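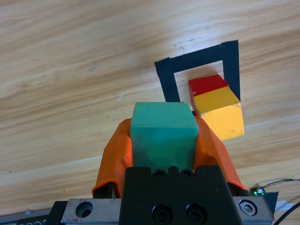

## Open afternoon at the Trolton robotics workshop

The Mamgate Technical Institute opened its robotics workshop at Trolton to the public on Thursday, with demonstrations running from 1 pm until the building closed at 6 pm. Pupils from two local schools attended the first session, and the remainder of the afternoon was given over to residents, parents and representatives of nearby employers.

The main demonstration was a block-handling task carried out on a wooden table marked with a square of black tape. The arm used for the task is fitted with soft orange fingers, which close around each side of a block, and visitors were able to watch it at work with red, yellow and green blocks. Staff from the institute stood at the table throughout to answer questions.

Catrin Gough, head of the workshop, opened the afternoon with a short address. She told visitors that the institute had received many requests to see the equipment in use, and that the workshop had until now been open only to enrolled students and partner firms.

"People hear the word robot and expect something large behind a fence," she said. "Most of what our students do takes place at a table, with small objects, and it is repeated a great many times. We wanted people to see that."

The demonstrations were led by Vy Quan and Ademir Pacheco, both of whom teach on the second-year automation course. Mr Pacheco explained to the school groups how a grasp is planned and why soft fingers are often chosen for objects of different shapes. Pupils were then invited to suggest new starting positions for the blocks. Ms Quan gave a separate talk at 3.30 pm on the camera fitted close to the gripper and how its pictures are used in student projects.

Questions from the public covered the cost of the equipment, the time needed to learn to operate it and the prospects for employment in the area. In reply to a parent, Ms Quan said that applicants to the course were not expected to have written any computer code before joining.

Marlene Perron, who attended on behalf of the packaging firm Drerirari, confirmed that the company would again offer work placements to students completing the course. Details will be sent to students by their tutors before the end of term.

The course has 31 places for the coming year. Application forms may be collected from the main office at Mamgate or from the reception desk at Trolton, and should be returned by the end of December. A bursary of £2000 is available to one student in each intake, and those wishing to be considered should tick the relevant box on the form.

Schools wishing to arrange a group visit to the workshop are asked to write to Olga Zapata, schools liaison officer, at the Mamgate office, stating the age of the pupils and any access requirements.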